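Brisport site: stores and bench meeting
Minutes, September 2023

Present: Quang Hứa (chair, minutes), representatives of Kanness and Oron
Apologies: Yagi

1. Minutes of the previous meeting
Agreed without amendment. Item 4 (shelf labels, bay 2) closed.

2. Stock count
Total lines on the register: 3531. Lines checked to date: 3000. The remaining lines are in the upper racks and need the platform steps. Oron to finish by the end of October.

3. Personal items and small kit in bins
3.1 The wording of the bin rule was reviewed. Drinking vessels and hand protection are entered under separate headings on the register and have been stored together in the grey high-sided bins. QH noted that a metal tumbler with a black band and a dark work glove with olive-grey areas share one bin on the bench.
3.2 Kanness asked whether the high sides cause difficulty when small items lie flat on the bin floor. The sloping walls were considered acceptable. No change of bin.
3.3 Agreed: gloves to be held in pairs, clipped at the cuff. Single gloves go to the odds box and are written off after 90 days.

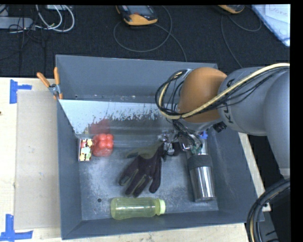 4. Bench and floor area
4.1 Pale wooden tabletop to be wiped down at close of shift. No solvent cleaner.
4.2 Papers on the black floor covering behind the table to be filed or binned. Cables in the same area to be coiled and tied where not in use.
4.3 Oron to quote for one further shelf, same depth as the existing ones.

5. Tumblers
Register shows 157. Kanness queried whether lids are counted separately. They are not. Register note to be added by QH.

6. Actions
QH: revised bin rule, register note on lids.
Oron: upper racks, shelf quote.
Kanness: cuff clips, odds box label.
Yagi: to confirm write-off form by email.

7. Next meeting
October, same room. Date to be circulated.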